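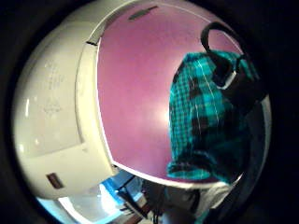 Teal plaid cloth over pink, seen through the gripper camera.

Progress report: review of the Tromine hand-held collection kit
Submitted 2025-07-13
Prepared by Baltasar Cuesta

Where we stand

The trial is behind plan. We agreed to 1000 recorded episodes on the Tromine kit before recommending for or against a purchase, and we have 857. I expect to reach the target, but I don't think the missing episodes will change what follows, and I would ask that the decision not wait on them if the budget calendar moves.

Sarmiento, who sell the kit, describe it as a complete route from a person's hands to a trained policy. We have tested the first half of that claim and a small part of the second. The hardware does most of what the brochure says. The Drallilar software that comes with it does a good deal less, and it is the software that carries the yearly fee.

What works

Set-up is quick once a person has done it a few times. The grippers are light enough for a full session, and the complaints I have had were mostly about the gloves. The wide lens takes in plenty of the workspace, so an operator can move naturally without having to think about where the camera is pointed. We had doubted this last point before the trial and were wrong.

Battery life has matched the data sheet. Charging has not given trouble. The carrying case is poor, but we would replace it whatever happened.

What does not

Drallilar reports a "tracking confidence" score for every episode. We were told to keep anything above the default threshold. When we went back through a batch by eye, 19 episodes that had passed were useless to us: the hand path jumped, or the gripper opening had frozen at one value while the fingers were clearly moving. None had been flagged. I raised this with Sarmiento and was sent a new threshold, with no explanation of how it had been chosen. Raising it does remove the bad episodes. It also removes a lot of good ones, mostly those with cloth in them.

Exports remain slow. The "one-click" export takes a good many clicks and fails silently if the disk fills up.

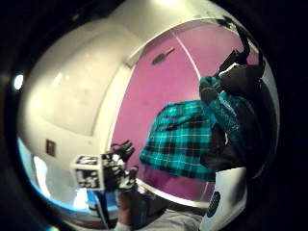

Wemcombe Robotics Group, Equipment Trials

Soft goods are the part of the trial I would like you to read most closely. They are the reason we asked for this money. The Sarmiento demonstration used boxes and cups, and on boxes and cups our own results are fine. Cloth gets in front of things. It covers the markers, it covers the fingers, and a strong pattern seems to give the tracker something false to hold on to. I say "seems" because we have not isolated it. Plaid has done worse than plain fabric in our sessions, but the plaid sessions were also the early ones, when our operators were still learning, and I would not put my name to a figure.

The marker cube is a sound idea and badly dependent on how the operator moves. With the cube near the left hand and the fingers spread, at least one face is usually toward the camera and things go well. Once the wrist rolls inward there may be nothing useful left to read. The training video mentions this in passing. In our sessions it was the biggest single thing to teach, and we had to write our own page of instructions for it.

I have asked for a marker layout that survives a wrist roll. The answer was that a new layout is "on the roadmap," with November named by one person and no date given by another. Please treat it as not existing.

Cost

The quote covers five kits and the first year of Drallilar. After that, the software renews at the vendor's list price, whatever that is then. Sarmiento would not cap it in writing. The raw video can be taken out without a license, but the hand paths can't, so if we stopped paying we would keep pictures and lose most of what makes them worth having. I consider this the weakest point of the offer and said so on the last call.

There is also a smaller cost in checking. Someone here has watched every episode in the batches we kept. The purchase case assumed that the score would do this job.

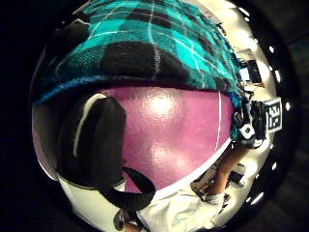
Our own test of the markers is further along than the vendor's, as far as I can tell from what they have been willing to share. We sort episodes by what the camera could see and then compare that with the score, and the two disagree more often than they should. Flat tags have been easier on us than the cube. A square tag sitting clear beside its black mount, with the cloth narrowed to a twist and out of its way, is about as good a view as we can ask for, even with the bend the lens puts into it. If the software marks a view like that down, the problem is in the software. I have asked for the scoring method so that we can check, and am still waiting.

Wide-lens correction is a related worry. Straight lines near the rim bend a great deal, and Drallilar's correction step is applied with no option to inspect it. We now keep the uncorrected files as well. Storage use has gone up, and that will show in the next expense sheet.

Next period

Finish the remaining episodes, with plain and plaid cloth mixed so that the comparison means something.
Repeat a set of boxes-and-cups tasks with operators new to the kit.
Get a written answer on renewal pricing.
Try an open tracking tool on our raw video, to see how much of Drallilar we need at all.

Recommendation as of now

Extend the loan if Sarmiento will agree to it. Do not sign for the five kits. If a decision is forced on us before the cloth work is done, I would support buying the hardware alone, provided that they will sell it that way. So far they have neither refused nor quoted.

B. Cuesta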